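Urkaseo Building Services Help Desk
Ticket 3302
Status: Resolved
Opened: January 7, 2025
Opened by: Dilek Erdem
Site: Gristby Hall, main floor
Category: Floors and cleaning
Priority: Normal

Subject: White floor in main hall feels sticky after mopping, film comes back

Original request

The glossy white floor in the main hall has been feeling tacky underfoot after the overnight clean. Shoes make a squeaking sound on it and rubber soles pull a little. If I wipe a patch with a damp paper towel the towel comes up gray and the patch feels smooth again. After the next clean the tackiness is back in the same patch.

It is all over the hall as far as I can tell, a bit worse between the pillars and the far end. The entrance corridor has the older floor and does not have the problem. The same crew cleans both.

We have people working down on the floor in there, kneeling and setting things down on it, so a sticky floor gets noticed quickly. Please send someone or tell me what to try.

Dilek Erdem

Help desk reply 1

Thanks for the detail. A tacky feel that wipes off with plain water is usually detergent left on the surface. It can also be the coating itself going soft, but then it would not wipe off on a towel.

Please check the following and write back:

1. Name of the product used in the mop bucket or machine.
2. How it is measured out (cap, pump, dosing unit on the wall).
3. Whether the floor gets a rinse with clean water afterward.
4. Whether the same pads are used in the corridor and the hall.

Please don't put any other cleaner on it in the meantime. Plain water is fine.

Reply from Dilek Erdem

Product is Sturnden neutral floor cleaner, in the big can. It goes through the dosing unit in the closet next to the hall. No rinse. The cleaning lead says it has never needed one. The pads for the hall are kept apart from the corridor ones and are washed together at the end of the week.

The corridor is done with a mop and bucket, and they fill that one by hand with a cap. So the two floors get the same product but measured in different ways. I had not thought about that until you asked.

Help desk reply 2

That points at the dosing unit. The strength set for your floor in our site sheet is 1 part cleaner to 400 parts water. Please look at the small colored tip pushed into the end of the suction hose inside the can. The color sets the strength. Let us know the color and whether the tip is there at all.

Also, has anyone worked on that unit since last April? That is the last service visit we have on record.

Reply from Dilek Erdem

The tip is there. It is a different color from the one on the chart inside the closet door. According to the chart, the one we have gives 1 to 100. I asked and the old tip had cracked and somebody on the night crew replaced it from the spares bag. They took one that fit. I don't have a date for that.

I left it in place for now in case you want to see it.

Help desk reply 3

Please swap it. The right tip should be in the same spares bag. If not, Özkan can bring one on the next supply run.

Changing the tip will stop more residue from building up but will not take off what is already there. The hall will need a clean water wash. Before we book that, we need to know what has to be moved. Please list anything standing or lying on the floor.

Reply from Dilek Erdem

Right tip found and fitted. The wrong one is in an envelope taped to the chart.

In the hall, going by the second attachment:

- There are some small things lying flat toward the far end, white ones and dark ones. They might be cables or small devices. I will ask for them to be picked up.
- Something small and black is at the foot of the white square pillar on the right. Could be a bin or a case. It can be moved by hand either way.
- The pillars obviously stay. Please have the crew go around the bases with a hand pad, the machine does not get in close.

The ceiling lights reflect off the floor in long streaks. They are not the residue, so please don't let anyone go after those with a scrub pad. You have to feel for the film with your hand or use a towel.

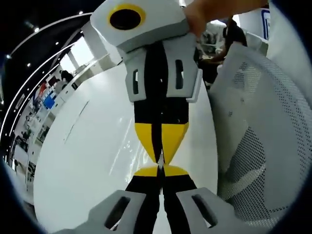
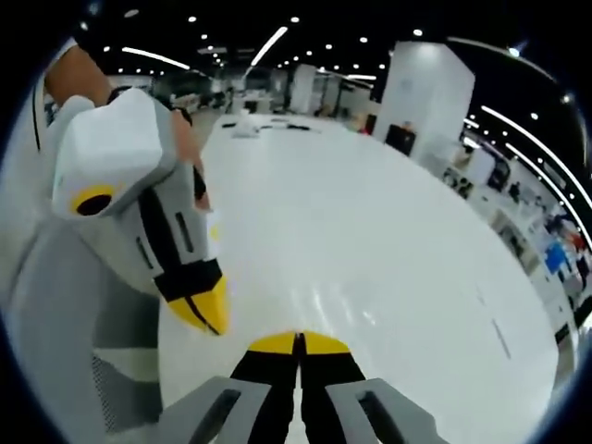
Help desk reply 4: wash instructions

Work order sent to Özkan for the wash. Instructions as given to the crew:

1. Clear the floor. Hand anything found to Dilek Erdem, do not put it in the trash.
2. Dust mop the whole hall dry.
3. Drain the machine and flush the tank until the water has no foam in it.
4. Fit new white pads. Do not use the hall pads from the closet, they will be holding detergent.
5. Wash with plain lukewarm water. Start at the far end and work back toward the doors.
6. Change the water when it starts to foam.
7. Go around the pillar bases by hand.
8. Leave to dry with the doors closed, then do the towel test in several places, including between the pillars.
9. Repeat from step 5 if the towel comes up gray.

Do not use stripper. The coating is not the problem and stripper will dull it.

Crew note (Özkan)

Washed as above. Heavy foam on the first pass, water changed more often than planned. Second pass had a little foam near the far end. We did 3 passes in all and there was none on the last. Roughly half a shift of extra time. Towel test clean everywhere except next to one pillar, redone by hand.

Old hall pads rinsed and they foamed a lot. We have thrown them out and left a new set.

Reply from Dilek Erdem

Walked it this morning. No squeak, and a damp towel comes up clean in the places I tried. I would like to leave the ticket open until it has been through a few normal cleans with the new tip.

One question from the night crew. Should they be rinsing from now on?

Help desk reply 5

No rinse needed at 1 to 400. If the tackiness returns, check the tip first, then the pads.

We have asked Özkan to take the other tips out of the spares bag and leave only the correct one, with the strength written on the label. The corridor can stay on the cap and bucket.

Reply from Dilek Erdem

Several cleans done now and the floor is fine. The spares bag has been sorted and labeled. You can close this one.

Could you add the dosing unit to the list for the April service? The hose has a kink where it goes into the can and I would rather have it looked at before it splits.

Closing note

Cause: wrong metering tip in dosing unit, cleaner about four times too strong, residue on floor and in pads.
Fix: tip replaced, pads replaced, floor washed with plain water.
Follow-up: hose at dosing unit added to April service list, Gristby Hall.
Ticket closed.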